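Favutar 냅킨 바구니 (소형, 짙은 갈색)

홈 > 주방 > 식탁과 조리대 > 냅킨, 티슈 정리

판매: Zuvel 생활용품점
색상: 짙은 갈색
모양: 직사각형, 뚜껑 없음
무게: 93그램
구성: 바구니 본품만 (냅킨은 따로 담으셔야 해요)
선물 포장: 600원 추가

드디어 이 바구니 페이지를 제대로 씁니다. 그동안 사진도 없이 "작은 갈색 바구니, 냅킨용" 한 줄만 올려놨는데도 꾸준히 찾아주셔서 감사하고 또 좀 죄송했어요. 문의 메일에 똑같은 답장을 계속 쓰다가, 그냥 그 답장들을 여기에 다 풀어놓기로 했습니다. 그래서 글이 깁니다. 급하신 분은 맨 아래 질문 모음부터 보셔도 돼요!

먼저 제 얘기부터 조금 할게요. 저는 조리대에 물건 올려두는 걸 정말 싫어하는 사람이에요. 커피 도구도 서랍에 넣고, 양념통도 찬장에 넣고, 심지어 도마도 세워서 안 보이는 데 둡니다. 그런데 냅킨만은 안 되더라고요. 서랍에 넣어두면 손에 뭐가 묻은 채로 서랍 손잡이를 잡게 되고, 비닐 포장째 꺼내두면 뜯은 자리가 너덜너덜해져서 볼 때마다 신경이 쓰여요. 세워 꽂는 냅킨꽂이도 써봤는데 한 장 빼려다가 옆의 것까지 줄줄이 딸려 나오는 게 영 별로였고요. 결국 눕혀서 쌓아두는 낮은 바구니로 돌아왔습니다.

Favutar 제품을 고른 건 크기 때문이었어요. 시중에 나온 냅킨 바구니는 생각보다 큰 게 많거든요. 빵을 담아도 될 만큼 넓어서, 냅킨을 넣으면 한쪽으로 쏠리고 남는 자리에 영수증이랑 고무줄이 모여요 (저희 집 얘기입니다). 작은 바구니는 그럴 틈이 없어요. 냅킨 들어가면 끝이에요.

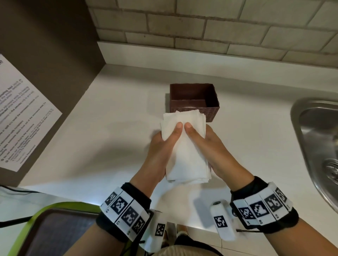

흰 종이 냅킨 한 묶음과 조리대 위의 짙은 갈색 바구니

색은 화면보다 실물이 조금 더 차분하다는 말씀을 많이 해주세요. 흰 조리대, 흰 타일 앞에 두면 꽤 또렷하게 보이고, 나무 식탁에 올리면 슬쩍 묻히는 색이에요. 저는 하얀 부엌 쪽이 더 예쁘다고 생각하는데, 같이 일하는 아분디오 에스키벨(Abundio Esquivel) 씨는 무조건 나무 식탁 파예요. 이걸로 점심시간 내내 얘기한 적도 있답니다. 결론은 안 났어요.

바깥쪽에는 라탄처럼 짠 느낌의 결이 있어요. 매끈한 아크릴 통이 차갑게 느껴지셨던 분이라면 이 결이 마음에 드실 거예요. 대신 결 사이에 먼지가 앉을 수 있다는 점은 미리 말씀드려요. 저는 마른 붓으로 한 번씩 털어줍니다. 화장용 붓 오래된 것, 딱 그게 좋아요.

냅킨 담는 법

담는 데 법까지 필요하냐고 하실 수도 있는데, 의외로 이 질문이 제일 많아요. 얇은 종이 냅킨은 부드러워서 그냥 한 손으로 집어넣으면 아래쪽이 접히고 모서리가 삐죽삐죽 나옵니다. 저는 이렇게 해요.

포장에서 한 번에 다 꺼내지 말고 20장씩 나눠서 꺼냅니다. 두 손으로 잡고 조리대에 접힌 쪽을 톡톡 쳐서 가장자리를 맞춰요. 완벽하게 안 맞아도 괜찮습니다. 엄지로 맨 윗장을 눌러 잡고, 아래쪽부터 바구니 안에 비스듬히 내려놓은 다음 손을 빼면서 윗면을 한 번 쓸어주세요. 접힌 쪽이 모두 같은 방향을 보게 두면 나중에 한 장씩 집기가 훨씬 편해요.

그리고 욕심내서 꽉 채우지 마세요. 진짜예요. 꽉 채운 바구니에서는 첫 장을 빼는 게 제일 힘들고, 그 첫 장을 빼다가 위에 정리해둔 게 다 흐트러집니다. 손가락 한 마디쯤 여유를 남겨두면 집기도 좋고 보기에도 단정해요.

키친타월을 접어서 넣는 분도 계시더라고요. 단골이신 진타나 통숙(Jintana Thongsuk) 님이 알려주신 방법인데, 롤에서 뜯어낸 타월을 네모나게 접어 포개두면 기름 닦을 때 롤을 통째로 잡을 일이 없어서 좋대요. 저도 따라 해봤습니다. 접는 게 귀찮은 날도 있지만 튀김 하는 날에는 정말 편했어요!
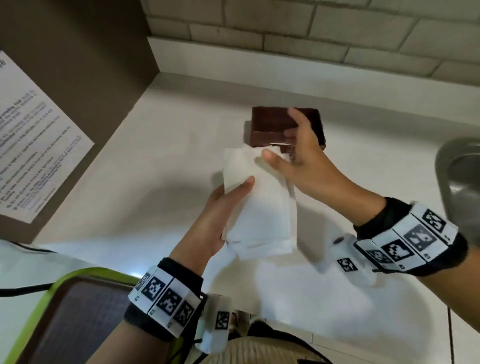 그 뒤로는 저도 냅킨과 접은 타월을 번갈아 담아요. 손님이 오시면 냅킨, 평소에는 타월. 바구니를 두 개 사서 따로 쓰시는 분도 계신데, 저는 조리대에 두 개를 올려둘 마음의 여유가 없어서 하나로 버티는 중입니다. 두 개 쓰실 분은 나란히 붙여두기보다 하나는 조리대, 하나는 식탁에 두시는 걸 권해요. 결국 손이 가는 자리가 다르더라고요.

자리 얘기가 나온 김에 조금만 더 할게요. 조리대에서는 벽 쪽으로 바짝 밀어두는 것보다 앞으로 조금 당겨두는 쪽이 쓰기 편합니다. 벽에 붙이면 깔끔해 보이기는 하는데 손을 뻗을 때마다 바구니가 같이 끌려와요. 가벼운 바구니라 어쩔 수 없는 부분입니다. 싱크대 바로 옆은 피해주세요. 물 튄 냅킨은 말려도 쭈글쭈글해서 다시 쓰기가 애매하잖아요. 가스레인지 옆은 말할 것도 없고요. 종이가 담긴 바구니이니 불에서는 멀리 두셔야 해요.

바닥이 밀리는 게 싫으신 분들은 얇은 미끄럼 방지 패드를 잘라서 밑에 깔아 쓰세요. 서랍용으로 파는 걸 사다가 바구니 바닥보다 살짝 작게 오리면 됩니다. 저희가 따로 팔지는 않아요. 동네 가게에서 사시는 게 싸요.

같이 찾으시는 물건

네모난 갈색 쟁반을 함께 찾는 분이 많아서 이것도 적어둘게요. 모서리가 둥글고 가장자리가 살짝 올라온 쟁반이에요. 바구니 색과 아주 똑같지는 않지만 나란히 두면 한 벌 같아 보입니다. 쟁반 위에 바구니랑 작은 상자 몇 개를 올려두고 식탁을 차릴 때 통째로 들고 가시면 돼요. 저는 차 마실 때 티백 상자를 올려서 들고 다니는데, 올라온 가장자리 덕분에 상자가 미끄러져도 바닥까지 가지는 않더라고요. 그래도 뜨거운 찻주전자까지 한꺼번에 올리지는 마세요!

쟁반은 Ratanaporn에서 들여오고, 바구니와는 들어오는 날짜가 달라요. 한 번에 받고 싶으시면 주문란에 "같이 보내주세요"라고 적어주시면 됩니다. 그러면 둘 다 준비될 때까지 저희가 맡아둘게요. 따로 적지 않으시면 먼저 준비되는 것부터 출발합니다.

작은 집이라 식탁이 좁다는 분들은 쟁반을 보조 의자에 올려 쓰시기도 해요. 잠깐 물건 올려둘 자리가 필요할 때 꽤 쓸 만한 방법입니다. 앉는 면이 평평한 의자여야 하고, 아이나 고양이가 지나다니는 길목이면 그냥 식탁에 두시고요.
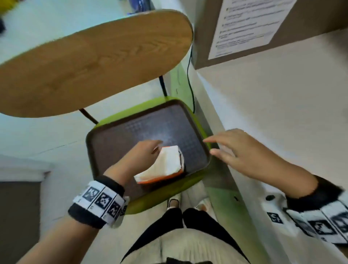

Jitcombe에서, 10월

입고 소식 하나 전합니다. 지난번에 품절됐던 짙은 갈색 소형이 다시 들어왔어요. 이번에는 포장을 조금 바꿨습니다. 전에는 바구니 안쪽에 종이를 뭉쳐 넣었는데, 받아보신 분들이 버릴 게 너무 많다고 하셔서 얇은 골판지 한 장으로 줄였어요. 모서리가 눌리지 않는지 창고의 키티퐁 웡수완(Kittipong Wongsuwan) 씨가 상자를 몇 번이나 떨어뜨려 봤고요, 멀쩡했습니다. 혹시라도 눌린 채로 도착하면 사진 한 장만 보내주세요. 바로 바꿔드릴게요.

흰 냅킨 500장 들이도 같은 날 들어왔습니다. 무늬 없는 흰색이고 접힌 채로 포장되어 있어요. 바구니와 꼭 같이 사셔야 하는 건 아니에요. 집에 쓰시던 냅킨이 있으면 그걸 먼저 쓰세요. 다만 사기 전에 접은 상태로 크기를 한번 재보시고, 헷갈리면 가로세로를 메일로 보내주시면 제가 저희 집 바구니에 대보고 답을 드립니다. 답장은 주로 오전에 몰아서 하니까 오후에 보내신 건 다음 날 받으실 수 있어요.

자주 물어보시는 것들

물로 씻어도 되나요?
담가두지는 마세요. 꼭 짠 행주로 닦고 그늘에서 말리시면 됩니다. 저는 냅킨을 다 쓰고 새로 채울 때마다 안쪽을 한 번 닦아요. 종이 가루가 생각보다 많이 나옵니다.

뚜껑은 따로 없나요?
없어요. 먼지가 걱정되시면 맨 위에 한 장을 펼쳐서 덮어두셨다가 손님 오시기 전에 걷으세요. 두앙자이 마하웡(Duangjai Mahawong) 님은 자수 손수건을 덮어 쓰신다고 사진을 보내주셨는데 너무 예뻐서 저도 손수건을 하나 꺼냈답니다.

야외에서 써도 될까요?
바람 부는 날에는 냅킨이 다 날아가요. 뚜껑이 없으니까요. 납작한 돌이나 작은 숟가락을 위에 얹어두시면 좀 낫습니다.

냅킨 말고 다른 것도 담나요?
그럼요. 티백, 설탕 스틱, 리모컨, 안경닦이까지 다 들어봤어요. 과일은 권하지 않습니다. 물러서 즙이 나오면 결 사이에 스며든 걸 닦아내기가 힘들어요. 저는 귤로 한 번 당했어요.

가게에서 여러 개를 쓰고 싶은데요.
주나이드 잔주아(Junaid Janjua) 씨가 단체 주문을 맡고 있어요. 메일 제목에 "여러 개"라고만 적어주시면 그쪽으로 넘어갑니다. 카페나 작은 식당이라면 테이블마다 하나씩 두실지, 셀프 코너에 모아두실지 먼저 알려주세요. 셀프 코너용이라면 솔직히 더 큰 바구니가 나을 수도 있어서, 그럴 때는 큰 걸로 안내해 드려요.

선물 포장은 어떤 모양인가요?
갈색 종이에 흰 끈이에요. 리본은 안 달아드립니다. 제가 리본을 정말 못 묶어요. 카드에 쓸 문구를 주문란에 적어주시면 손글씨로 옮겨드리고, 글씨는 아분디오 씨가 씁니다. 제 글씨보다 훨씬 나으니 안심하세요.

교환과 반품

색이 생각과 다르셔도 냅킨을 담기 전이면 받아드려요. 쓰신 흔적이 있으면 어렵습니다. 보내실 때는 받으신 상자에 골판지까지 그대로 넣어주시고, 상자를 버리셨다면 먼저 메일을 주세요. 맞는 상자가 남아 있으면 보내드릴게요.

쟁반과 같이 받으신 경우에 바구니만 따로 돌려보내셔도 괜찮아요. 주문번호 옆에 "바구니만"이라고 적어서 보내주세요.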